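Packing Tasks with Hand-Held Grippers: Gallery

Print this page | E-mail this page
Shares: 11 | Comments: 6

The pages in this gallery cover the household packing set recorded for Restimard in February. The set holds 2631 demonstrations of small-item handling, all performed by people using hand-held grippers. No arm was involved at the recording stage. The learned policy is trained on the motion of the gripper and the view from its camera, and is moved to a fixed arm later at the Brurport site.

Duván Salazar ran the recording sessions and Segundo Arboleda did the labeling. The notes are theirs, shortened for the web.

Task definition. One demonstration is one item moved into one container. The episode starts with the fingers open and clear of the item. It ends when the item is released and the fingers are clear of it again. Opening width is logged for the whole episode, including the approach. Episodes in which the operator changed their mind about the target item were kept and tagged "retarget." They are left out of the default training split but can be switched back on in the loader.

Item classes. Food packaging is the largest class, followed by cloth, then rigid boxes. Packaging was chosen because film and foil change shape under load and reflect light differently from one moment to the next. A policy trained only on rigid blocks tends to close to a fixed width and stop there. Wrappers make that habit fail early, at a point where it is cheap to notice.

Grasp labels. Segundo marked each grasp as flat, edge or upright. Upright means the long side of the item is vertical between the pads. It is the least common of the three in the raw recordings, and operators were asked to favor it in the second half of the work.
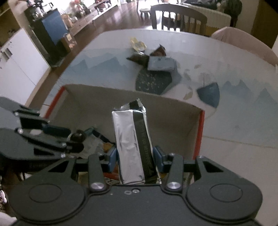
Foil snack bar wrapper held upright between the blue pads, just above the open cardboard box.

Upright grasps need a narrow approach angle. If the gripper comes in tilted, one pad touches first and the item turns. The labeling tool, Taipe, shows the width trace next to the video so that a turn of this kind can be found without watching every episode at full speed. A turned item is not a rejected episode. It gets a second tag, and the release is labeled in the same way as any other.

Container rim. Contact with the rim is the most frequent fault in the early episodes. The operator's own view is from above and to one side, and the clearance is easy to misjudge from there. Duván changed the instruction from "place in the box" to "cross the rim, then lower," and the contact tags became less frequent after that. Both wordings are stored in the episode text, so the two groups can be compared.

Background. Sessions were recorded in furnished rooms with the usual household objects left where they were. Surfaces with a printed pattern were used along with plain ones. Segundo's first pass masked the background, but the masked version trained worse on cloth and the step was dropped. Masks are still in the archive under the Gastemell folder name for anyone who wants to repeat the test.

Known gaps. Transparent film is under-represented. Items heavier than a full snack pack are absent. Left-handed operation exists in the set but has no separate tag, and adding one would mean going back through the raw files by hand.

Review sample. A set of 100 episodes was labeled twice, with the second pass done without sight of the first. Most disagreements were between edge and upright on short items. The written rule now uses the long side of the item as packed, ignoring any torn or folded end. Corrected labels are in the current release, and the earlier labels remain available in a separate column.

Comments (6)
E-mail this page | Print this page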